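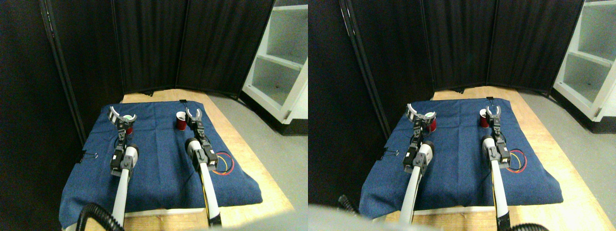
One respondent in the Gonthorpe group wrote that a cloth on a work table is only as good as whatever holds it down, and that she had stopped using one at home after a full cup went over on a fold. Remarks of this kind were common in the written answers, and they shaped how we treated fastening in the rest of the study.

Figure 4. Dark blue cloth over a light wooden table, with a black binder clip at the left edge and a small black clip at the back. Red cups stand on the cloth.

4.2 Fastening and the stability of cups

Covered tables differ from bare ones in two ways that matter for small upright objects. The cloth adds grip under the base, and it also adds an uneven surface. A cup on bare wood slides when it is nudged. On cloth it tends to stay where it is at the bottom and tip at the top. Plastic cups, being light, are the most affected.

We received 163 completed forms from the Gonthorpe and Kuusisto sites. The form asked what kind of cover was used, how it was fastened, and which objects were most often knocked over. Cups were named more often than any other object at both sites. Folds and wrinkles were the cause most often given, followed by someone pulling on the part of the cloth that hung over the edge.

The second cause is easy to overlook. In Figure 4 the cloth drapes over the front and left edges of the table, while a strip of wood is left bare at the back. An overhang of this kind keeps the edge covered, but it also gives sleeves and chair backs something to catch on. Clips help only on the side where they are placed. A cloth clipped at the back can still shift sideways at the front, and several respondents described exactly this.

Fastening methods fell into four groups: clips, tape, weights, and nothing at all. Clips were preferred at Gonthorpe, where the tables have thin tops. At Kuusisto the tops are thicker and ordinary binder clips do not open far enough – most people there used tape or left the cloth loose. Tape was disliked for the residue it left on the wood.

For the follow-up we used 8 tables of the Skultumwood pattern and placed cups on each by hand, 100 placements per table. Cloths were smoothed once before the first placement and then left alone. We did not control for the weight of the cloth, and the results should be read with that in mind. Placements near a fold were recorded separately and are reported in Section 4.3 together with those made within a hand's width of a clip.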